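Folding tops with a cowl or hood – what do you do with the front?

Stotmont Home Forum > Laundry and Closets

pinditz_pat
Posted 9 September 2023, 8:14 am

I have a drawer problem. T-shirts are fine, I fold those in thirds and stand them up on edge and they stay put. What I can't get to work is anything with extra fabric at the neck. Cowl necks, hoods, those drapey fronts. I own 8 tops like that and every one of them turns into a lump that falls over and takes the T-shirts down with it.

I've tried folding the drape in first and I've tried leaving it out. Rolling made it worse. The drawer is not deep and I don't have closet space to hang them. What is everyone else doing?

loftladder
Posted 8:31 am

Hang them. I know you said no space, but knit tops with a heavy front crease badly across the chest when they're folded, and you end up ironing. Four slim hangers take up very little rod.

pinditz_pat
Posted 8:40 am

The rod is 4 feet long and shared with someone who owns a lot of coats. It's not happening.

csenge_e
Posted 9:02 am

I fold all of ours, hoods included, and they stand up fine. The trick for me was to stop folding on the bed. A bed is soft and the fabric moves around with your hands, so you never get a straight line. I use a white table now with nothing on it except the pile I'm building and the basket off to the side.

I lay the top out full length with the hem right at my edge of the table and the neck at the far end. Then I run both hands down the middle to get the air out. The creases going lengthwise don't bother me, they mostly disappear inside the fold. The one thing I do before any folding is deal with the loose part at the neck. 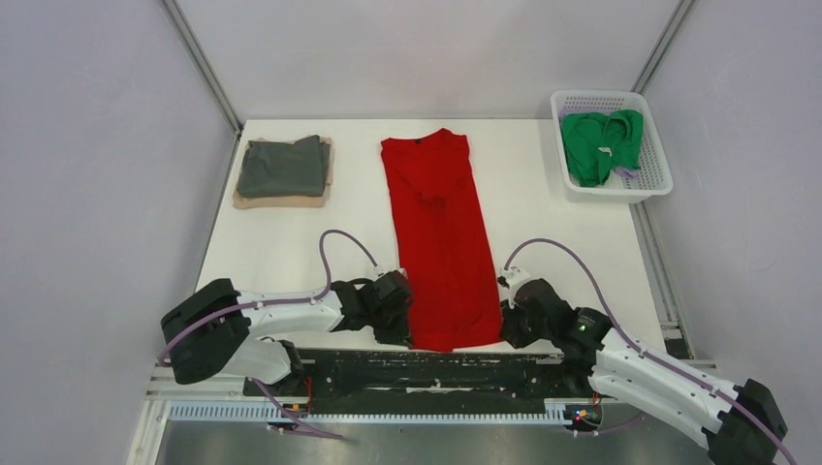

You want it to lie as one layer, pointing down toward the hem. If it's bunched up on one side the whole fold leans that way. Once it's flat, bring the left side in, then the right, so you have a long strip with the drape in the middle of it. Then hem up to just short of the neck, and in half again. The thick part ends up at one end and that end goes down in the drawer. If the thick end is up, it tips.

Sleeves go straight back down the strip. Don't cross them over each other or you add another lump.

Csenge Erdős

loftladder
Posted 9:20 am

Doesn't that put a hard fold right through the drape though? That was my whole point about hanging.

csenge_e
Posted 9:26 am

It does if you press it. I don't press it. The last fold is a loose one and I don't pack the drawer tight.

marge_nanayakkara
Posted 10:11 am

I do it the other way around. Face down on the table, hood or cowl left sticking out past the shoulders, fold the body into a square, then bring the hood down over the square last. You get a sort of packet with a flap. It doesn't stand on edge but it stacks flat, and I keep mine on a shelf.

Agree about the table. I also sort by thickness before I start, so the thin things go in one pile and the bulky ones wait in the basket until the end. If I mix them, the pile slides.

pinditz_pat
Posted 10:35 am

Does the flap one work in a drawer at all?

marge_nanayakkara
Posted 10:42 am

Only if you lay them flat and don't mind digging for the bottom one. I'd use csenge's for a drawer.

dryer_door_dan
Posted 12:05 pm

Going to disagree with everybody and say it's the drawer. I had the same trouble with sweatshirts and put in two of the Alurbridge dividers. Now it doesn't matter much how I fold them. They can lean, there's something to lean on. I spent less time on that than I've spent reading folding advice.

loftladder
Posted 12:18 pm

Dividers help, but a badly folded cowl is still a wrinkled cowl when you take it out.

dryer_door_dan
Posted 12:22 pm

Then it gets worn wrinkled. I'm at peace with it.

pinditz_pat
Posted 4:47 pm

Update. I cleared off the kitchen table and did all 8 the way csenge described. Six of them stand up. The two that don't are a slippery fabric and I think they'd slide out of anything. I tried marge's flap on those and put them flat at the back of the drawer.

I had been folding the sleeves across each other, so that was part of it. Will look at dividers for the sweatshirts.

csenge_e
Posted 5:15 pm

For the slippery ones try one less fold – thirds and then in half, and stop there.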